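Kamil Hrnčiar answered the door with dough on both elbows and told me to mind the step, which I then tripped over. I'd come to Bulia to talk about rye bread, and I think I'd been in the house for less than a minute before I was handed a slice of it (with butter, lots of butter, and salt on top of that).

He's been baking for the neighbors for years, but the little bakery, Cokach, only got its name last spring. "My daughter made it up when she was small," he told me. "It was her word for the heel of the loaf. She'd stand there yelling cokach, cokach, until somebody cut it for her." She's grown now and still gets the heel.

I asked how many loaves he bakes and he went off to find his notebook, a fat thing with a rubber band around it. Last month he baked 1,116, and 468 of those were the plain dark rye. "The rest is seeded, and the white one for people who are scared of me," he said. I bought one of each, so make of that what you will!
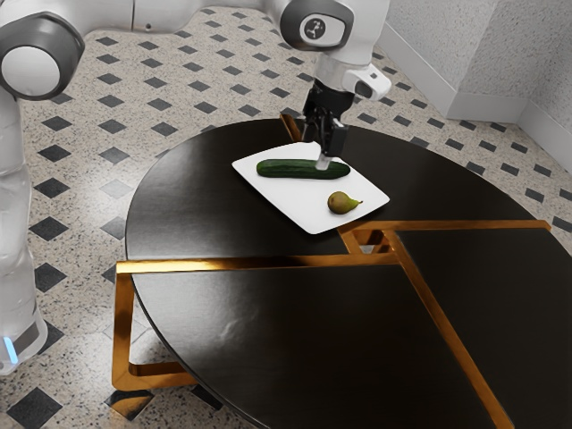
The starter is called Haka, and he talks about it the way my aunt talks about her dog. It came from a woman in Holovko, the next village over, who gave him a spoonful in a jam jar and told him to feed it every night before he fed himself. "I forgot it once, for 2 days, when my brother got married," he said. "I came home in my good suit and went straight to the jar. My wife has not forgotten this."

I do want to pass on his advice about flour, as I'd been doing it all wrong. He says to buy it in small bags, smell it when you open it, and quit switching brands every time a loaf comes out flat. "People change five things and then they ask me which one was the problem. How would I know? Change the water. Bake it again. Then call me."

We got onto ovens after that, and he got pretty worked up about people who keep opening the door to look. I am one of those people. I kept quiet and ate more bread. 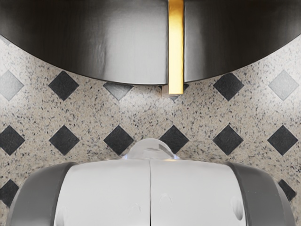 How long should a rye loaf sit before you cut it?

Overnight, wrapped in a dish towel, and a full day is better still. Kamil says the middle stays gummy if you go in early, and he won't sell a loaf the same day he bakes it, even to family.

He's raising his prices a little in April and feels terrible about it. "I wrote a sign and took it down, and then I wrote a smaller sign," he said. I told him I'd pay double, and he laughed and wrapped up the rest of the loaf we'd been eating for me to take on the bus.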